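Brultham : le service Omoregie ouvre un cycle d'ateliers sur les céréales complètes et le trempage des légumineuses
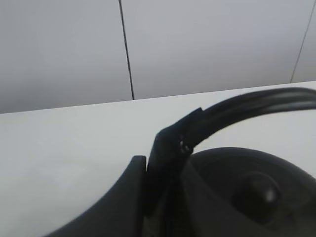 Le service de nutrition Omoregie, rattaché à la maison de santé de Brultham, proposera à partir de mars un cycle d'ateliers consacré à la préparation des céréales complètes et des légumineuses. Le programme s'adresse aux habitants de la commune ainsi qu'aux personnels de restauration scolaire du secteur de Levwood. Il comprend 11 séances de 90 minutes, limitées chacune à 10 participants. Le travail se fera sur table, sur un plan blanc adossé à une cloison gris clair, et chaque inscrit devra apporter un tablier et un récipient muni d'un couvercle.

Le cycle répond à une demande exprimée lors de la consultation locale sur l'alimentation, à laquelle 131 foyers ont pris part. Les réponses recueillies font apparaître un intérêt réel pour les pois chiches, les lentilles, l'orge et le sarrasin, mais aussi une certaine hésitation quant aux temps de préparation et à la digestibilité de ces aliments. Plusieurs foyers ont indiqué acheter des légumes secs sans les cuisiner ensuite, faute de recettes adaptées aux repas de semaine.

Les premières séances porteront sur le tri, le rinçage et le trempage. Les animateurs présenteront les durées recommandées selon les variétés, le renouvellement de l'eau et les modes de cuisson, à la casserole comme à l'autocuiseur. Un rappel particulier sera consacré aux haricots rouges, qui doivent être soumis à une ébullition franche avant toute consommation. La suite du programme abordera l'association des céréales et des légumineuses au sein d'un même repas, les farines complètes, la conservation au réfrigérateur des préparations cuites et l'introduction progressive des fibres chez les personnes qui en consomment peu.

Les produits utilisés seront fournis par la coopérative Flader, dont les membres cultivent des lentilles et de l'orge dans les environs de Levwood. Un livret de recettes sera remis aux participants à l'issue de la dernière séance. Il sera ensuite consultable à l'accueil de la maison de santé.

Le service rappelle que ces ateliers ne se substituent pas à une consultation individuelle. Les personnes suivies pour une maladie rénale, une affection intestinale ou une allergie alimentaire sont invitées à prendre l'avis de leur médecin avant de modifier leurs habitudes.

La participation est gratuite, sur inscription préalable auprès de l'accueil. Les demandes seront traitées dans leur ordre d'arrivée et une liste d'attente sera ouverte pour chaque séance. Les établissements scolaires souhaitant inscrire plusieurs agents sont priés d'adresser une demande groupée au service Omoregie, en précisant les horaires de disponibilité des personnels concernés.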